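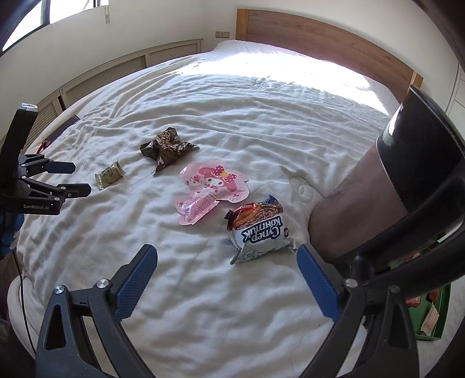

Wer im Bett isst, muss eben öfter waschen, bekam ich gestern zu hören, als ich zum wiederholten Mal Krümel von der Decke gestrichen habe. Das hilft mir nur begrenzt. Die Bettdecke ist weiß und groß, und ich möchte sie nicht jedes Mal abziehen, wenn am Wochenende ein paar Tüten und Riegel darauf gelandet sind.

Mir geht es um vier Sachen:

Wie bekomme ich feine Krümel von einem weißen Bezug, ohne sie in den Stoff zu reiben? Mit der Hand verteile ich sie eher. Bei Waffeln und Keksen wie Супер Контик (gibt es bei uns im osteuropäischen Laden) ist das besonders lästig, da bleibt oft noch etwas in der Packung und rieselt beim Hochheben heraus.

Was mache ich mit kleinen Schokoladenflecken, wenn ich den Bezug erst ein paar Tage später waschen kann? Bisher habe ich mit einem feuchten Tuch getupft und hatte danach einen größeren, hellbraunen Fleck.

Kann die Decke selbst in meine Maschine, falls doch einmal etwas durchgeht? Die Maschine fasst 6 kg, die Decke ist 200 cm breit und hat eine Kunstfaserfüllung.

Und wohin mit den Verpackungen? Manche sind innen silbern, manche sind reine Plastikfolie. Ich habe bisher alles in den Restmüll geworfen und bin mir nicht sicher, ob das richtig ist.

Im Bett zu essen ganz aufzugeben ist bei uns keine Option, der Fernseher steht im Schlafzimmer. Danke schon mal.

bettkante_nord, 27. Juli 2022
Lesezeit: 6 Minuten

waschkeller58

Ich gehe deine Punkte der Reihe nach durch.

Krümel: Zuerst die Packungen wegnehmen, und zwar einzeln und mit der Öffnung nach oben. Wenn man alle zusammen greift und knüllt, fällt der Rest heraus. Danach die Decke an zwei Ecken fassen, zur Mitte klappen, sodass die Krümel in einer Mulde liegen, und am offenen Fenster oder auf dem Balkon ausschütteln. Was in den Falten hängen bleibt, geht mit dem Staubsauger weg. Polsterdüse, niedrigste Stufe, den Stoff mit der anderen Hand straff halten, sonst saugt er sich fest. Eine Fusselrolle geht auch, aber nur für trockene Krümel. Bei Schokolade drückt sie alles in das Gewebe.

Vergiss das Kopfende nicht. Bei einem Bett mit Holzkopfteil sammelt sich zwischen Matratze und Holz erstaunlich viel. Dafür nehme ich die Fugendüse.

Schokolade: Trocken anfangen. Den Fleck fest werden lassen, notfalls ein Kühlakku im Tuch darauflegen, dann mit einem Löffelrücken oder einer stumpfen Messerkante abheben. Erst danach kommt Wasser dazu, und zwar kalt und von der Rückseite des Bezugs. Am besten den Bezug an dieser Ecke ein Stück abziehen, damit die Füllung nichts abbekommt. Ein Tropfen Gallseife oder farbloses Spülmittel darauf, mit den Fingern leicht einarbeiten, nach zehn Minuten ausspülen. Dein hellbrauner Fleck war vermutlich das Fett mit dem Kakao zusammen. Mit Wasser allein wandert das nur weiter nach außen.

So vorbehandelt kann der Bezug ein paar Tage warten. Dann bei 60 Grad mit Vollwaschmittel in Pulverform waschen, wenn das Etikett es erlaubt. Im Pulver ist Bleiche, in flüssigem Waschmittel in der Regel keine. Nicht in den Trockner geben, solange noch ein Schatten zu sehen ist — die Wärme macht den Rest schwerer löslich. Lieber noch einmal waschen.

Decke in der Maschine: Das Gewicht ist weniger das Problem als das Volumen. Eine leichte Sommerdecke in deiner Breite kann passen, eine dicke Winterdecke würde ich bei dieser Trommel lassen. Probe: Decke trocken hineinlegen. Wenn darüber noch eine Handbreit Luft bleibt und du nicht stopfen musst, geht es. Sonst in den Waschsalon, die haben größere Trommeln. Beim Trocknen zwischendurch aufschütteln, damit die Füllung nicht klumpt.

Verpackungen: Leere Folien und Tüten gehören in Deutschland in die Gelbe Tonne oder den Gelben Sack, auch die silbrig beschichteten. Auswaschen ist nicht nötig, sie müssen nur leer sein. Ein Pappkarton oder eine Papierbanderole kommt getrennt ins Altpapier.

krümelmonster474

Einfach eine Tagesdecke drüber. Wir haben eine dunkle, die kommt einmal die Woche in die Wäsche und fertig. Auf Weiß sieht man halt alles.

Und stell dir einen kleinen Mülleimer neben das Bett.

pultetti_fan

Die Tagesdecke kann ich bestätigen, sie sollte aber glatt sein. In Waffelpiqué oder Strick sitzen die Krümel fest und man hat dasselbe Problem in einer anderen Farbe.

Bei uns liegt seit letztem Oktober ein Betttablett von Pultetti am Fußende, das hat einen hochgezogenen Rand. Alles Essbare kommt da drauf, die leeren Packungen auch. Am Ende trägt man das Tablett in die Küche und muss nichts einzeln von der Decke sammeln. Ein Backblech mit Geschirrtuch tut denselben Dienst, das haben wir vorher benutzt. Schön ist es nicht, und man stößt sich daran die Knie.

Für Sachen, die stark bröseln, nehme ich Schälchen. Waffeln in der Küche aus der Folie holen und gleich durchbrechen, dann fallen die meisten Krümel dort an, wo man sie wegwischen kann. Fruchtgummi und Ähnliches darf in der Tüte bleiben.

Zu den Flecken noch eine Ergänzung: Von Fleckenstiften auf einer Decke, die man danach nicht gleich wäscht, bin ich abgekommen. Ich hatte einen von Flenonska, der ist auf Kleidung in Ordnung, auf dem Bettbezug blieb aber ein Rand, der nach dem Trocknen leicht gelblich war. Er ging nach der Wäsche weg, sah aber bis dahin schlimmer aus als der Fleck. Mit der Gallseife passiert das auch, wenn man sie nicht gut ausspült.

Wegen der Mülltrennung: Es gibt Gemeinden mit Wertstofftonne statt Gelbem Sack. Für die Verpackungen ändert das nichts, die kommen dort ebenfalls hinein. Angebrochene Packungen mit Inhalt bitte vorher leeren. Und falls ein Beutel innen noch ein Kunststoffschälchen hat, beides voneinander trennen, sonst wird es in der Sortieranlage schlecht erkannt.

bettkante_nord

Danke euch. Das mit dem Fett erklärt einiges, ich habe immer mit warmem Wasser getupft. Trommelprobe mache ich am Wochenende. Ein Tablett mit Rand hatte ich nicht auf dem Schirm, ein Backblech ist jedenfalls da.

Kontakt | © Enico Haushaltshilfe | Nach oben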